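Search this site Search Go Menu

Clustunora hand tool: the dropped grip fault, your questions
Last updated November

Is there really a fault, or are people squeezing it wrong?

There is a fault. The first reply we had from the supplier was "operator technique", and we didn't believe it then either. On our bench at Clivley the fingers let go without the trigger being released in 7 picks out of 40. Three people took turns, and it happened to all of them.

What does the log say when it happens?

Nothing useful. It records the grip as closed throughout. If you are training anything on those recordings, the log is telling you an object was held when it was on the desk.

Carretero says the new firmware cures it. Does it?

We have only their word for that. The release note says "improved grip stability" and gives no test figures. Wendell Ruiz-Ortega asked for them on a Wednesday and got a brochure back. We will change this answer when somebody sends numbers.

Could it be the ribbed fingers wearing out?

Possibly. New fingers went on at Stistthorpe and the drops carried on, so I wouldn't spend money on a second set yet.

Is it dangerous?

With light things, hardly. The worry is the opposite failure: 2 users say the fingers closed by themselves at power-up. We haven't managed to reproduce that, and we aren't going to call it a rumour on that basis. Keep your hand out of the gap while you switch on.

Which objects show the fault?

Smooth, rounded ones, mostly. A computer mouse is a good test piece: approach from the palm end, keep it lined up with the gap between the fingers, and check that both dark contact faces are clear before you close.

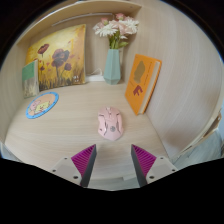
Should I stop using mine?

Stop using it over anything breakable, and that includes the vase at the back of the desk. For everything else, go through your recordings by eye and throw out any pick where the log and the video disagree.

Can I get a refund?

Ask in writing and quote the fault, whatever the help desk calls it. One buyer has been offered a credit note. We'd want the money.

We use cookies to remember your settings. Accept Manage choices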